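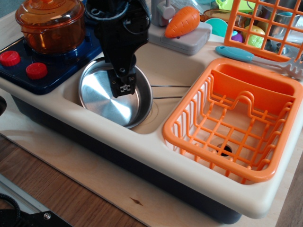

From: Mehwish Tanoli
To: teleop-users
Date: 10/20/19
Subject: Re: [teleop-users] pan out of the sink, operator drift

Tianyou Mao wrote:

> We're up to 50 demos a session on the kitchen set and I'm seeing
> two camps. Half my operators pinch the pan by the wire handle,
> half go for the rim. The policy has learned to split the
> difference and closes on air somewhere in between. Do people
> enforce one grasp, or collect more and hope? Also, does anyone
> still teach by hand on this sort of task?

Hi Tianyou,

We hoped. We hoped for 1,000 demos, in April, and got a policy that hovered over the sink like a guest unsure whether to offer to wash up.

So yes, enforce one. At Mostberg we went with the rim. The handle looks like the obvious choice until you remember it's two thin rods and your operator is judging depth from a monitor. Our handle people were very attached to the handle. They got over it, mostly.

What helped more than the rule was the pause. Everyone stops above the pan for 2 seconds, then goes straight down. Before that, each person had a private style of approach (one of them swooped) and the model dutifully tried to learn all of them.

On teaching by hand: I still do it for the first few, arm in gravity comp, to find out whether the wrist can even get down past the faucet. I don't train on those. My forearm is in every wrist camera view, and I'd rather the policy not wait for it to show up.

Two things to check in your logs. Gamage drops the gripper command if the leader arm stutters, so some of your "missed grasps" may be perfectly good grasps with no close in them. And if you replay through Dedach, make sure it isn't trimming the idle bits, or there goes your pause.

The Prikwood folks had a script for sorting episodes by grasp point. I've lost the link. Anyone?

Mehwish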